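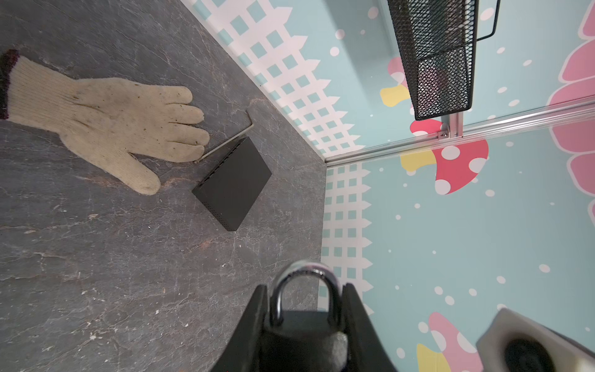 Glove, hex key and black box on the table.

19 January 2019

I finished rewatching all three seasons of Cludgate over the holidays, and I have been trying to work out why the second one bothers me less than it used to. When it first aired I was one of the people complaining. I had a long post on the old version of this blog, now gone, where I said the show had lost its nerve. I would not write that post today.

For anyone who has not seen it, Cludgate is a science fiction series set in a harbor town where the sea has pulled back and left a second, older town exposed on the mud. The first season is a mystery. Who lived there, why did they leave, and why does the harbor office have their tax records? It has 10 episodes and it moves fast. Most people who love the show love that season, and a lot of them stopped there.

Season two slows everything down. The lower town is fenced off in the first episode and the characters do not get back inside until episode seven. In between there are hearings, a strike at the cannery, and a marriage coming apart in a house with bad plumbing. Week to week this was hard to take. I would wait seven days and get an hour about a drainage contract.

Watched two or three at a sitting, it works much better. The drainage contract is the plot. The harbor office has been selling the right to pump water out of the lower town since before the sea went out, so somebody knew it was going to go. The show tells you this in episode three, in a line spoken by a clerk who is looking for her coat. I missed it completely the first time. I don't think I was the only one, going by the message boards back then.

The pacing still has problems. Episode five could lose its whole middle section, the trip inland to see the brother. He never comes up again and the actor seems to be in a different show. The music is also laid on too thick in that stretch, and there are two dream sequences when one would have done the job.

Season three I have less to say about. It answers nearly everything, which I wanted at the time and am less sure about now. The bell tower reveal is still good. The last shot of the gate going down is still good. The 20 minutes before it are mostly people standing on a sea wall explaining things to each other.

The other reason I went back to it is Mimgate, the prequel that has been in the works for a while. From what has been said so far, it takes place in the lower town while people still lived there, and it is supposed to start shooting in May. I have mixed feelings. The best thing about the lower town in the original is how little you see of it. A few rooms, the long stairs, the shop with the scales still on the counter. You fill in the rest yourself. A full season with the lights on and people buying bread could take some of that away.

On the other hand, the production design was always the strongest part of the show, and I would like to see what that team does with a proper budget. The town in season one was built on a single lot and you can tell if you look for it. The same corner with the blue door turns up in four episodes under three different street names. I never minded. It gave the place a cramped feeling that suited the story.

I also read the tie-in novel, Kundgate, which I had owned for years and never opened. It runs to 51 short chapters and covers the gap between the first two seasons. Parts of it are better than they need to be. There is a long section about the night shift at the pump house that I would have happily watched as an episode — two people, one room, a gauge that will not hold steady. The rest is mostly filler, and the author has the harbor master smoking a pipe, which he never does on screen. Chapter 50 sets up a conflict with the cannery owners that season two then ignores. I assume the scripts changed after the book was turned in.

If you want to find a copy, they are not expensive. The paperback is the one to get. The hardcover has the same text and a worse map.

A few people have asked what order I would recommend. Season one, then season two in as few sittings as you can manage, then season three. Leave the book until the end or skip it. Do not watch the recap special that comes bundled with the discs before season three, as it gives away the bell tower in the opening minute. I have no idea who approved that.

The discs themselves are fine. The picture on season one is a little soft and the night scenes get muddy, but the sound is much better than the version I had been streaming. There are commentaries on six episodes. The one on the season two finale is worth your time, mostly for the discussion of how they shot the flooded stairwell. The deleted scenes are short and it is easy to see why they were deleted, except for one with the clerk and the coat, which makes her line a lot harder to miss.

I will probably watch Mimgate the day it comes out whatever I say here. Next up is Shahbazi, the space freight miniseries that everybody told me to see last year. I have watched the first episode and liked the ship more than the crew, but there are five to go.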